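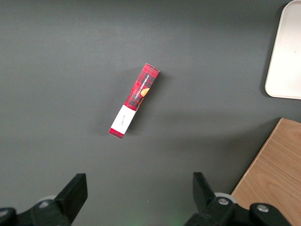 Hace ya un par de inviernos que me dio por guardar cajas de galletas, y a estas alturas la colección tiene vida propia. Empecé con una lata que me traje de Ostau (vacía, porque me comí el contenido en el tren) y desde entonces no hay viaje, mercadillo ni visita de amigos que no acabe con algo nuevo en la estantería. Me gustan sobre todo las alargadas, las que caben de canto entre dos libros. El tartán rojo me puede, lo reconozco, y si encima lleva una banda blanca ancha con unas letras finitas como de firma, ya no hay discusión posible: esa se viene a casa. La de shortbread de vainilla tiene además una galletita redonda impresa al lado del nombre, ¡tan doradita que dan ganas de poner agua a hervir!

Bueno, me presento un poco por si alguien llega de nuevas. En esta página voy colgando lo que tengo para la hora del té: cajas, latas, bandejas, tazas sueltas y algún mueble pequeño para esconderlo todo cuando vienen visitas de las que no perdonan una miga. No soy experta en nada de esto. Soy golosa, que es distinto, y me encanta que la mesa quede bonita aunque sea para mí sola a las cinco de la tarde. Miyuki Kamata, que me escribe a menudo desde la otra punta del mapa, me pidió hace poco que enseñara menos latas viejas y más cosas de uso diario, así que en diciembre me puse a ello. ¡Va por ti, Miyuki!

Un aviso para los que preguntáis por las mezclas: sigo con el té negro de Zenura para todo lo que lleve mantequilla, y con el de Jinov cuando hay fruta de por medio. Siete minutos de infusión me parecen una barbaridad, por mucho que insistáis en los comentarios. Sebastian (mi tetera, sí, le puse nombre) está de acuerdo conmigo.

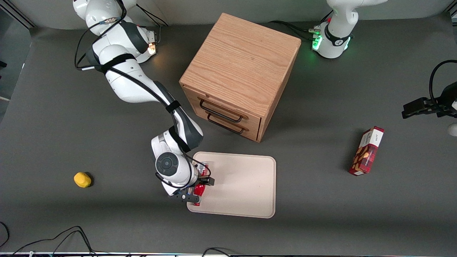 El capítulo de las bandejas me ha costado más de lo que pensaba. Durante años usé una enorme de flores que heredé de mi tía, preciosa, pero con tanto dibujo que las galletas desaparecían encima. Ahora voy a lo liso. Sobre una mesa gris oscura, una bandeja color crema, de esquinas redondeadas y con el borde apenas levantado, luce muchísimo, y cualquier cosa roja que se le acerque se ve el doble. El mueblecito de roble claro con sus dos cajones es otra de mis debilidades: la veta se ve estupenda por arriba y los tiradores negros le quitan ese aire de casa de muñecas que tienen a veces los muebles pequeños. Yo pondría las cucharillas y los coladores en el cajón de arriba, y en el de abajo las servilletas buenas, las que nunca saco.

Para la próxima tanda tengo pendientes las tazas desparejadas y un azucarero al que le falta la tapa. Si alguien tiene una de porcelana blanca que le sobre, que me escriba, por favor, ¡que pago en galletas!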